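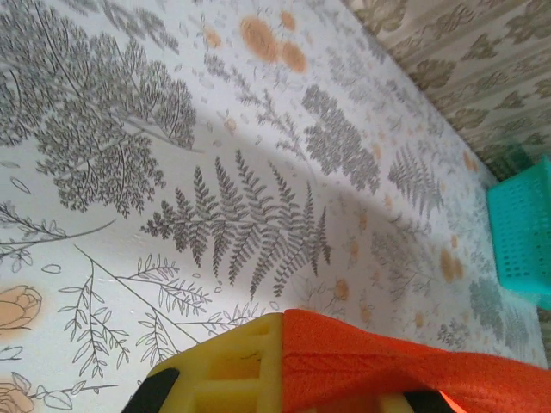

The woman who runs the seed library in Ruralberg has been saving beans for longer than she has been saving anything else, money included, and she will happily talk about them until the tea is cold. We sat down at her place in Wevach, over a botanical print of gray ferns and leafy branches with little orange flowers scattered in between, and she started on her grandmother's pole beans before I had my notebook open. “They came over in a coat pocket,” she told me. “That's the family story, anyway, and I've never wanted to check it!”

The library opened 15 years ago with a shoebox of envelopes and now holds 700 varieties, most of them vegetables, with a shelf of flowers that she admits is her soft spot. Members borrow a packet in spring and bring back 2 in the fall – one for the shelf and one to give away. “People worry they'll get it wrong,” she said. “They let the lettuce bolt and feel terrible about it, and I tell them, wonderful, leave it alone, that's your seed.”

Her own favorite is a squat, wrinkled tomato called Plavach, which splits if you so much as look at it after rain and makes, she swears, the best sauce in the county. The hardest to keep true has been a squash named Pal. It crosses with everything nearby, so she tapes the blossoms shut the night before they open and goes out early in her slippers to pollinate them by hand.

I asked what she would like next, and she thought for a good while. “A cooler room,” she said finally, “and somebody young who likes labeling envelopes.” Then she sent me home with a packet of her grandmother's beans and strict instructions to plant them by the fence.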